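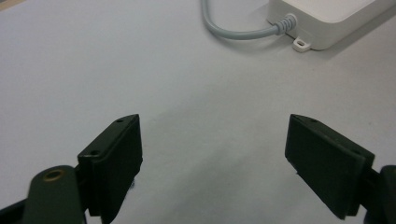 Session 5: Opening a taproom, or why the beer is the easy bit

Right, these are my notes from the evening session, tidied up a bit for those of you who had to dash for the Kodesdale bus. They follow the order I talked in, which wandered. If you were scribbling during the part on licensing you can stop worrying, it's all in here.

Where we'd got to

Last time Thierry Collet took you through fermentation temperatures and off-flavours, and I know a few of you went home and sniffed everything in the fridge (good, keep doing it!). This week we moved out of the brewhouse and round to the front of the bar. You can brew a lovely pale ale and still lose money on every pint if you haven't thought about the room you're selling it in.

Picking the site

I used Herkeck as the running case because I worked there for the first two years and I know where the bodies are buried. Eifion Parry took the unit on an industrial estate outside Hinbridge. Cheap rent, a decent floor drain, three-phase power already in. Lovely. What he hadn't looked into was how anyone would get home afterwards. The last bus went before most people had finished a second half, and for the whole of that first winter the taproom was full of drivers drinking lime and soda.

So before you sign anything, go and stand outside the place on a Friday night. Go again on a wet Sunday afternoon. Look at who walks past and where they're heading. Ask what's next door as well. Herkeck shared a wall with a chap who serviced Honda motorbikes, and on Saturday mornings you had to shout your order.

Licensing, very briefly

You need a premises licence, and you need somebody with a personal licence named as the designated premises supervisor. Read the guidance from your own council before you fill in the form, and ring them up if you're stuck. Most licensing officers would far rather answer a daft question early than deal with an objection later. Think hard about your closing time. Eifion asked for midnight, the neighbours objected, and he ended up with ten o'clock after a very uncomfortable hearing. Had he asked for half past ten to begin with I think he'd have got it.

Duty is separate from all this and we do it properly with Divya Pillai in December. Please don't email me about duty. I'll only forward it to her.

The bar itself

How many lines? Everybody wants twelve. I'd start with 5 and keep them fresh. Every line has to be cleaned, and every time you clean one you pour away the beer that's sitting in it, so a slow seller on a long line costs you more than you'd think. Keep the cold room as close behind the taps as you can get it.

Glassware: buy more than you need. We opened with 40 pint glasses and ran out of clean ones on the first evening, so I spent my big night at the sink. And get proper two-third glasses in from the start, as they suit the stronger beers and people will try something they wouldn't risk a whole pint of.

Food came up in the questions. You don't have to cook. Crisps, nuts and a pie warmer will see you through the first few months, and a visiting food van takes the pressure off if there's room to park one. Do check that your lease and your licence both allow it.

Regulars

I got a bit carried away on this part, sorry. What I was trying to say is that a small taproom lives on the people who come every week, and they notice things. Change the bitter recipe and they'll tell you. Put the price up and they'll forgive you if there's a sign on the bar explaining it, and they won't if they find out at the till. Nigel Inskip and his brother Gareth sat at the same end of our bar for two years and told me when a cask was on the turn well before I'd spotted it myself. I used to pour them a taster of anything new.

For next time

Visit one taproom you've never been to and write me a page on it: how long you waited, what was on, whether the staff could tell you anything about the beer, what the loos were like. Work out what you'd charge for a pint of your own beer there and bring your sums, however rough. We'll pull them apart together over a drink.

Related notes
Session 2: Malt, and what the maltster won't put on the sack
Session 3: Hops on a small budget
Session 4: Fermentation and off-flavours (Thierry Collet)
Reading list for the whole course

Contact the course office | © 2021 Kodesdale Evening Classes | Back to top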